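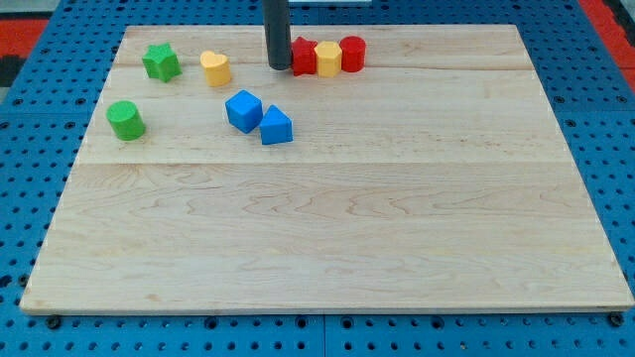 Damero asked over the bench whether I was ever going to oil that board or just keep stroking it. Fair question.

Search notebook Go

Wednesday, by Malinowski
2 min read

So, the board! I gave the top another go before lunch, with the grain this time, and I'm really pleased with it (the grain has come up lovely, all those wavy bits). The seam bothers me a little. I ran a fingernail over it and could feel the join at the left end - hardly anything, but a small block pushed slowly across might catch there. Scraper first, then decide.

Coloured shapes are the little plastic ones out of Osholm box 681. I'd like them all kept together this time, please, as 2 went missing in November and I spent half a morning under the pegboard with a torch.

Bolts: check them again after roughly 50 pushes. Jatel wants the board turned end for end at some point, and I don't mind, but give me a shout first so I can mark which edge is which.

Still to do - wax, scraper, more 6 mm washers.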